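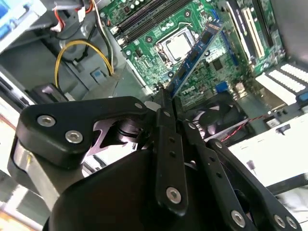 Memory upgrades on the old office desktops, notes for whoever does the Hetbridge lot. Case on the bench, side panel off, mains lead out before anything else. The stick is the blue one with the black chips along its face, and it belongs in one of the black DIMM slots near the top of the green motherboard. Hold it by its edges.

2/ Check the type before you order. DDR3 and DDR4 have the notch in different places and neither will go into the other's slot. If you have to push hard to get it started, stop and read the label again.

3/ Open the slot clips fully. Line up the notch, then press evenly on both ends until the clips come up. A stick seated at one end only is the usual cause of a machine that beeps and shows no picture.

4/ Most of these boards have 4 slots. With 2 sticks, use the matched pair marked in the manual. Adjacent slots will normally boot but you may lose dual channel.

5/ Kenta Ogura asked about mixing sizes. It works on most boards. The faster stick drops to the speed of the slower one.

6/ First start after a change can take longer than normal. Give it a minute before you pull the plug. Then go into the BIOS and confirm the total.

7/ Run a full memory test overnight. We did 19 machines in July and 2 failed, both on sticks that had passed the quick test.

8/ Old sticks go in anti-static bags, labelled with size and speed. Huguette Lecomte has the box for Orkinside.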